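ライブハウスに初めて行く人のための準備と当日の動き方(メタル・ハードコア編)

5月 文:Fathima Wijesinghe
シェア 62 コメント 2

先月、職場の後輩に「激しい音楽のライブって、どうやって行けばいいんですか」と聞かれまして。チケットを買って行くだけだよ、と答えたら全然納得してもらえませんでした(そりゃそうだ)。というわけで、私がいつもやっていることを順番に書いてみます。会場は地元のTrindaleを想定していますが、小さめのハコならだいたい同じだと思います!

■チケットを取る

海外バンドの来日だと先行抽選がある場合もありますが、小規模なツアーはバンドや会場に直接予約を入れる「取り置き」がまだまだ現役です。メールかSNSのDMで、公演の日付、名前、枚数を書いて送るだけ。返信が来たらスクショを撮っておきましょう。当日は受付で「○○のバンドで予約した△△です」と言えば通じます。

料金は前売りで3,000円、当日券だとそこに上乗せ、というのがTrindaleの地元企画の相場。これとは別に入口でドリンク代がかかります。私が通っているハコは長いこと500円だったのに、最近になって値上がりしました、くう……。お札しか持っていないと受付で後ろの人を待たせるので、1,000円札と小銭を混ぜて用意しておくと楽です。

■服装と靴

バンドTシャツでなくても大丈夫。黒い服ばかりの中に白シャツで立っていても、誰も気にしません。ただ靴だけは別で、つま先の出るものとヒールは絶対にやめてください。私は一度布のスニーカーで最前に行って、親指の爪を真っ黒にしました。今は底の厚いブーツ一択です。

トゲのついたリストバンドやベルトは会場によって持ち込み禁止です。かっこいいんですけどね、隣の人の腕に刺さるので、私は家で眺めるだけにしています。

■耳栓は買おう

これだけは声を大にして言いたい!ライブ用の耳栓は、音がこもりにくくて普通に曲が楽しめます。スポンジのものでも、ないよりずっといいです。終演後に耳がキーンとしたまま翌日仕事、というのを二十代で散々やりましたが、いいことは何ひとつありませんでした。紐付きだと落としたときに助かります。

■会場に着いたら

1. 開場の少し前に着いて、整理番号があるか確認する。
2. 受付で名前を言い、料金とドリンク代を払う。
3. ロッカーが埋まる前に荷物を入れる。駅のコインロッカーを使うなら先に済ませておく。
4. 物販を見る。サイズが少ないので、TシャツのMとLは開演前に買うのが無難。
5. ドリンクは混む前に交換。私は転換中に水をもらいます。

買ったTシャツは腰に巻かず、ロッカーに戻しましょう。前にXavierの物販で買った一枚を腰に巻いたまま暴れて、終わったらありませんでした。今でも悔しいです。

■どこに立つか

初めてなら後方の壁際か、PA卓の前あたりがおすすめ。音のバランスがいいし、全体が見えます。フロアの真ん中はだいたいモッシュが起きる場所なので、曲が速くなって人がすっと下がり始めたら、一緒に下がってください。腕を組んで踏ん張る必要はないです。

もし誰かが転んだら、まわりがすぐに引っ張り起こします。あなたも近くにいたら手を貸してあげてくださいね。気分が悪くなったときは、遠慮なくスタッフか隣の人に声をかけて外へ。前にLulteleoの企画で酸欠っぽくなったときは、見ず知らずの大きなお兄さんが道を開けてくれて、本当にありがたかった……。

■帰ってから

汗だくのTシャツは丸めて放置せず、その日のうちに裏返して水につけます。プリントが長持ちする気がします。乾燥機は使わず陰干しで。
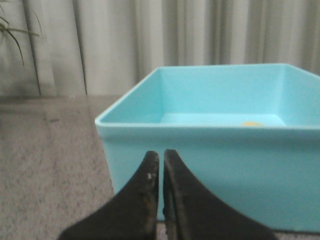 水色のプラスチック容器

チケットの半券やフライヤーは、私はクリアファイルに入れてとってあります。フライヤーの裏に次の企画が載っていることも多いので、捨てる前に一度見てみてください。Akikの初ライブを知ったのも、もらった紙の束からでした。

それと、よかったバンドにはぜひ感想を送ってあげてください。短くても喜ばれますよ!「2曲目のリフがよかった」だけで十分です。

次回は遠征編、夜行バスで首を痛めない座り方について書く予定です。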